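Tapis de frappe Branden : notre avis après un hiver de séances en salle

Le club cherchait depuis longtemps une solution pour travailler la frappe quand le terrain est impraticable. Le gymnase de Villby nous laisse un créneau le samedi matin, mais sans balles dures ni crampons. On a donc commandé chez Vavness le tapis Branden, avec son tee réglable et son petit filet, pour 214 euros, livraison comprise.

Le montage ne pose pas de problème. Le tapis se déroule, le pied du tee se visse dans la plaque et le filet tient avec quatre arceaux. La notice est mal traduite, on s'en passe très bien. Comptez un quart d'heure la première fois, cinq minutes ensuite.

Le tee est la partie la plus réussie. La tige coulisse sans forcer et reste à la hauteur choisie, même après une série de frappes trop basses. Les minimes l'utilisent comme les seniors. L'embout en caoutchouc est souple et ne freine pas la batte. Le fabricant annonce jusqu'à 1000 frappes avant de devoir le remplacer. Le nôtre commence à se fendre, mais il sert encore.
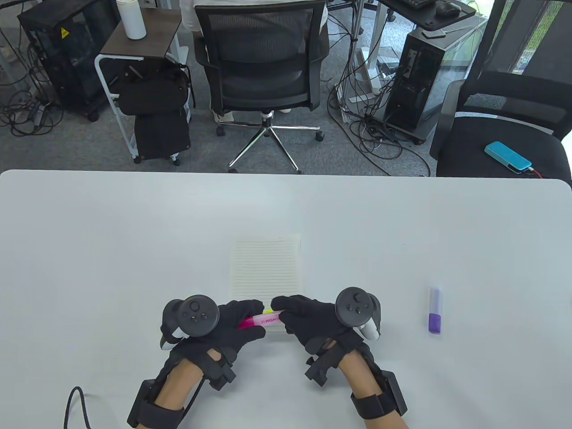
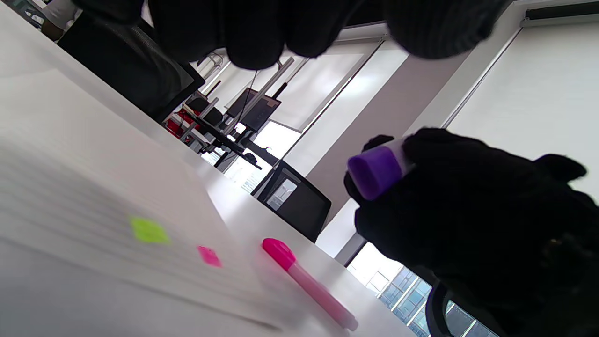
Le filet convainc moins. Il arrête sans peine les balles en mousse et les balles d'entraînement légères. Avec de vraies balles, essayées dehors en octobre, il recule à chaque impact et finit par se coucher. Il faut lester les arceaux -- on a mis des sacs de sable -- et surveiller les coutures du bas.

Le tapis lui-même glisse un peu sur le parquet. Gráinne Quinlan, qui entraîne les jeunes, a collé dessous des bandes antidérapantes et le défaut a disparu. Les marques de placement des pieds sont bien visibles, pour droitiers comme pour gauchers.

Face au modèle Kanaan, que nous avions emprunté l'an dernier, le Branden est plus stable et se range mieux. Le Kanaan a un meilleur filet, mais il coûte 300 euros et son tee descend tout seul.

Pour un club qui s'entraîne en salle avec des balles souples, l'achat se justifie. Pour un usage en extérieur, prévoyez 50 euros de plus pour un filet séparé. L'embout de rechange se commande chez Vavness, mais le nôtre n'est pas encore arrivé.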